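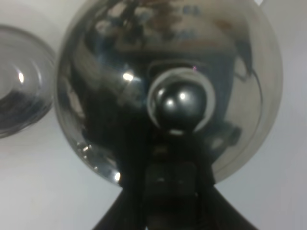

Community kitchen on Drelent Street to reopen with more class space

Print this page | E-mail this story

The Tamura Community Kitchen will reopen to the public on 11th September after a summer of repairs to its floor and plumbing. The kitchen closed in March when a leaking pipe damaged the storeroom and part of the main hall.

Xuân Lã, who manages the kitchen, said the evening cooking classes will start again in the first week. Each class will take up to 45 people, compared with 40 before the work. The fee stays the same, and residents over 70 can attend free of charge.

The Nurnus Fund paid for most of the plumbing. A further $2000 came from a bake sale and raffle held at the Plurkness Library in the spring.

Tomoyo Tsuji will teach the first course, on soups and noodles – a bread course is planned to follow. Students should bring an apron and a container for leftovers. Bowls, knives and pans are provided.

The parking lot behind the building is still closed while the drain cover is replaced. Visitors can use the library lot after 5 p.m.

Sign-up forms are at the kitchen's front desk and at the library.

Related items
Library changes evening hours
Drain work continues on Drelent Street
Fall class list now available

Contact us | Copyright Plurkness Local News | Back to top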